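Permanent marker grid on a white surface, what takes it off without dulling the finish?
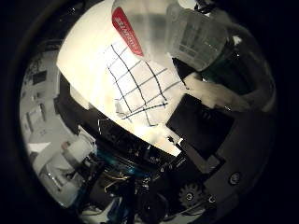 Sharada Nair

I make slumped and draped pieces in plaster and papier-mache, and I plan the layout by drawing a grid of squares straight onto the white form with a black marker. On a flat sheet this is easy. On anything curved the lines wander and the squares come out uneven, but that part I can live with.

My trouble is getting the grid off afterward. I have three forms in use at the moment. One is bare plaster, one is plaster with two coats of white gloss enamel, and the third is a hard white plastic shell I bought secondhand with no markings on it to say what plastic it is. I used the same Koivisto marker on all of them. The barrel says permanent. I bought a box of them years ago and I am down to the last few.

What I have tried so far:

Dish soap and warm water. No change on any of the three.

Rubbing alcohol, the ordinary 70 percent kind from the drugstore. On the enamel the lines went gray and smeared, and after a second pass most of it was gone, but the area I rubbed now looks flatter than the rest when the light hits it from the side. On the plastic it took off maybe half. On the plaster it pushed the ink deeper and left a purple halo.

A melamine sponge. It worked on the enamel and took the shine off with it.

I have not tried acetone because I am fairly sure it would ruin at least one of these. I would like to reuse all three forms, and I need to put a new grid on at least two of them in December with a different spacing, so just leaving the old lines there is confusing. I also don't want leftover ink coming through onto light colored paper laid on top. That happened once already and I had to throw the piece out.

Is there something that lifts the ink and leaves the gloss alone? And is there any hope for the bare plaster one?

Posted 11/17/19

Jeanie Tennant

Three surfaces, so three different jobs. I painted signs for a living and have removed a lot of marker.

Enamel first. What dulled it was most likely the rubbing more than the alcohol. Lay a cotton pad wet with alcohol on the line, leave it there while you count to twenty, then lift it straight up. Use a clean pad each time. If you wipe, you spread dissolved ink over clean paint and then you have to scrub that off too. Work on one or two squares at a time and rinse with plain water as you go. Test a spot on the underside before you start, and if the paint goes tacky, stop. Some enamels stay soft for weeks after the last coat. If yours is newer than that, leave it alone until it has hardened.

For the area that has already gone flat, a little car polish on a soft cloth will bring back most of the shine. The melamine patch will take longer, as that is a fine abrasive and you have scratched the paint. It may need another coat.

The unknown plastic I would treat with suspicion. Don't use acetone on it. Acetone will melt some plastics and do nothing to others and you can't tell by looking. Try this instead: go over the old line with a dry erase marker, wait a few seconds, and wipe with a dry paper towel. The solvent in the fresh ink loosens the old ink. It sounds wrong but it works on most hard, slick surfaces. You may have to do it two or three times. Get the dry erase ink off the same day or you will have a new stain.

Bare plaster is porous and the ink is inside it now. More solvent will only move it around. Sand it lightly with 300 grit or finer, wearing a dust mask, and accept that you will not get all of it. Then seal it with two coats of shellac. Shellac is the thing that stops marker from bleeding through. Ordinary latex paint does not, and you will see purple lines coming up through it in a week. Once it is sealed you can paint it white, and use pencil from then on.

I would give the enamel form a wipe of paste wax before the new grid goes on, if nothing has to stick to it. Marker sits on top of wax and comes away much easier.

Eldana Belay

hairspray. spray it on, wait a minute, wipe. my kids drew all over the fridge and it came right off

Sharada Nair

Thank you both. I tried the wet pad method on four squares of the enamel form last night and it is a clear improvement. There is a very faint gray ghost if I look for it, no loss of shine that I can see. I went through a lot of cotton pads.

Eldana, I tried hairspray on the plastic and it did nothing except make it sticky, but mine is a pump bottle with hardly any alcohol listed. Maybe the older aerosol kind would do better.

I have not started on the plaster. Jeanie, does it matter if the shellac is the amber kind? I have half a can of that left over from a chair.

Jeanie Tennant

Amber will block the ink just as well. It will turn the plaster yellow, so it only matters if you wanted to leave it unpainted. Check the date on the can - old shellac sometimes never dries hard, and you don't want to find that out on the form. Put a dab on scrap wood and see if it is still tacky the next day.

Elli Kemppainen

I skip the marker altogether and use a china pencil, the kind with the paper you peel. Black shows up fine on white gloss and comes off with a dry cloth or a bit of baby oil. Lines are thicker than a marker gives you. It smudges if you lean your hand on it, so work from the top down. Not for bare plaster, it leaves grease in it.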